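Kitchen automation at Nutside

Nutside is a workplace catering company based in Arkstead, known locally for its canteen lunches and, more widely in the trade, for the way it has brought robots into its kitchens. The programme began as a trial in the dish return area and has since spread to sorting, loading and the setting out of cold ingredients. It is often mentioned in discussions of small-scale automation because the people who work beside the machines had a large say in what they would be asked to do.

Background

The company serves 1,000 lunches on a full working day. Before the programme, most of the staff's afternoon went on clearing: scraping, stacking, carrying, and putting every pan and colander back on its proper shelf. Wrist and shoulder complaints were common, and new starters tended to leave within the first few months.

Kenji Gallagher, then head of kitchens, asked the equipment maker Sollik to try a pair of arms at the return counter. The first 2 machines were installed in June. They could handle plates well and very little else, and the staff spent much of that summer rescuing mugs. Even so, the appeal was plain to anyone who had done a late shift there!

The practice table

Tasks are worked out away from the lunch service, on a bench where everyday kitchen things are laid out for picking and placing. The mix is deliberately untidy. A robot that copes happily with a row of matching bowls may be baffled by a single soft fruit, and the kitchen staff, who know exactly which items are a nuisance, choose what goes on the table.

Crockery comes first, followed by pots, utensils and food. Each kind of object brings its own puzzle. A colander has handles at its ends and a thin edge between them, a slotted spatula left in a pot has to be drawn out at an angle, and a bottle lying on its side can roll when nudged. A mushroom in a bowl is a lovely test, as the gripper has to reach inside without tipping the bowl over.
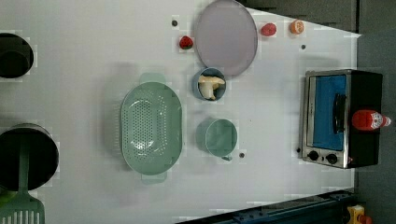
Changes to jobs

The most striking effect has been on how the day is divided. Clearing now takes up a much smaller part of each shift, and the hours freed have gone mainly into cooking. Soups and sauces that used to be bought in are made on site again, a change the cooks had wanted for years.

A new post, known in the kitchen as table lead, was created for staff who teach tasks to the machines. Five people hold it at present, all of them former kitchen porters. The first was Sobia Minhas, who had worked at the return counter for 11 years and wrote the sorting order still in use. Table leads are paid at the same grade as section cooks.

The transition had its difficulties. Grethe Steinarsdóttir, the staff representative, argued early on that the arms had been set to a pace that left the people beside them rushing to keep up. The speed was lowered, and a written agreement now lets anyone on shift slow or stop a machine without asking a supervisor. Some employees also missed the company of the old clearing shift, when six or seven people would work and talk together, and the rota was later altered so that fewer people work alone.

Reception

Visitors from other kitchens come regularly, and the Kowalczyk bakery group has adopted a version of the table lead role. Gwendolyn Ridgeway, who writes on catering work, has praised the scheme warmly for treating porters' knowledge as a skill worth paying for. Tobias Dvorak of Sollik has said that the kitchen's odd assortments taught his engineers more than their own test sets did.

See also

Workplace catering
Kitchen porter
Pick and place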